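The Brundside Throw by Warkwood

We have been making the Brundside for 7 years now, and it is still the piece that people pick up first when they come into the shop and the one they find hardest to put back down. It began as a conversation between our studio and a small weaving mill in Sutherland, where the looms are older than any of us and a good deal more stubborn. We brought a drawing of overlapping field lines. The mill sent back a cloth that was softer and stranger than the drawing, with the lines drifting a little at each crossing, and we had the good sense to leave it alone.

Every throw is woven in pure lambswool, washed and lightly brushed at the mill, then sent to us for finishing. The fringe is twisted by hand, a job that takes most of an afternoon and goes best with the radio on. You may find a small slub or a slight change of tone along the edge (we rather love these, and we hope you will too).

Colors

Peat, a deep brown with a thread of rust running through it. Haar, a pale gray that looks almost blue in the morning. Gumoro, our newest color, a warm ochre named after the dye studio that mixed it for us – it took them a whole winter of samples, and we kept every one.

Details

Size: 55 x 75 inches, plus fringe
Yarn: 100% lambswool
Weave: double cloth, reversible
Edition: 400 in each color, numbered on the label
Price: $859

Washing and everyday care

Wool looks after itself more than people expect. A good shake and an hour outdoors on a dry day will freshen it nicely. When it does need a wash, use the wool cycle on your machine with cold water and a small amount of wool detergent, and give the throw the drum to itself so it has room to move. Skip the fabric softener, keep the spin low, and dry it flat on a towel away from the radiator.
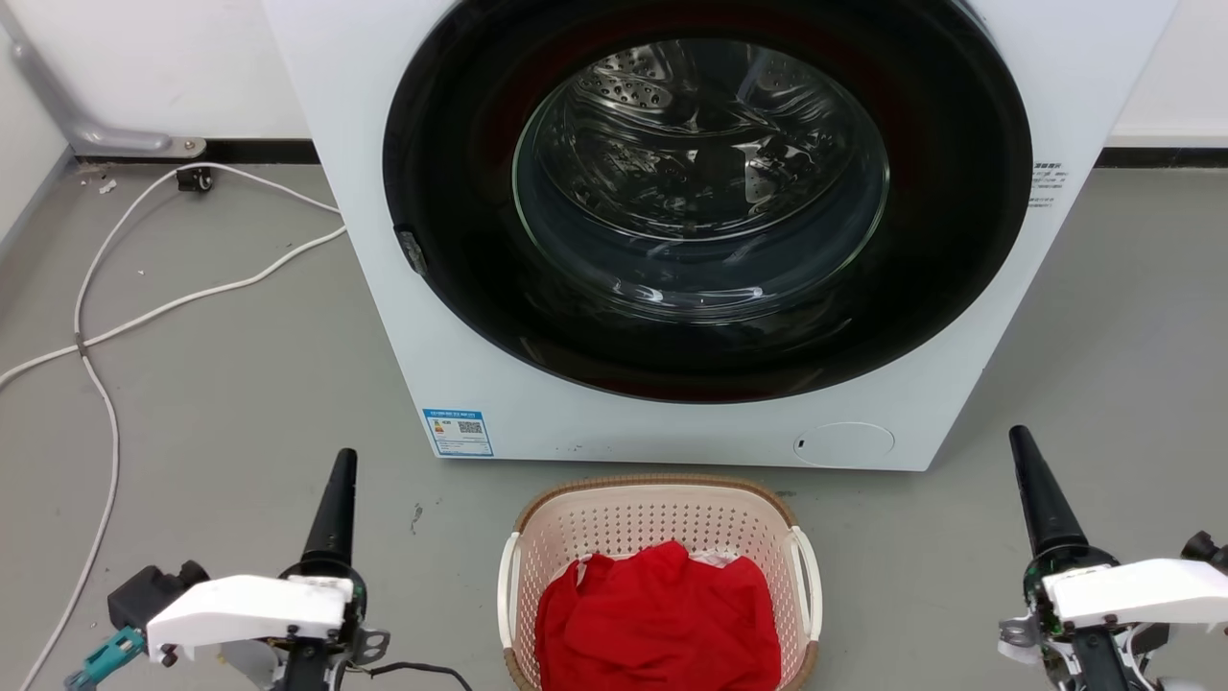 Delivery and returns

Throws in stock leave the studio every Monday, folded in a cotton bag that is handy for summer storage. If your color is between weavings, we will write to let you know when the next batch is due. Unused throws can come back to us within a month for a full refund, and if you are torn between two colors, do ask for swatches – they are free, and we like sending them!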